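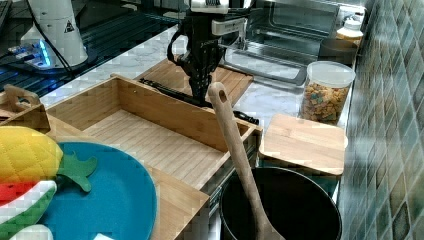

According to Mei-kuen Fang, a kitchen drawer should be specified by its load before anyone talks about its finish. Most buyers do the reverse. They choose a front, then a handle, and accept whatever slide the cabinet shop has in stock.

The slide decides how long the drawer stays usable. Side-mounted ball-bearing slides carry more weight for the price, but they take up width on both sides of the box. Undermount slides hide the hardware and close quietly, and they need a box built to tighter dimensions. A box cut slightly too wide will bind at the back of its travel, and no amount of adjustment at the front will cure it.

Forsyth, a cabinet shop in the town of Dallberg, keeps service records on 2,201 drawers installed over 24 years. Slides account for almost 800 of the repair calls. Failed corner joints come next, followed by bottoms that sag out of their grooves. Worn finish is near the end of the list.

Bamboo boxes behave differently from maple. The strips are laminated under pressure, so the panel moves little across its width, but screws driven near an edge can split it along a glue line. Colette Millet recommends pilot holes for every fastener and a thin bottom panel left unglued in its groove.

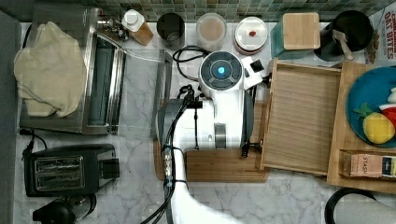 Bamboo cutting board on a veined white marble countertop.

Stone tops add a constraint of their own. The cabinet must be level before the slab goes on, as a twisted case can't be shimmed afterward without lifting the stone. Forsyth checks both diagonals of each opening and mounts the slides last.

For heavy drawers the shop fits the Brollix slide, which it cycles 3,000 times under load before approving a new batch. Replacement takes two screws per side and a release lever at the rear.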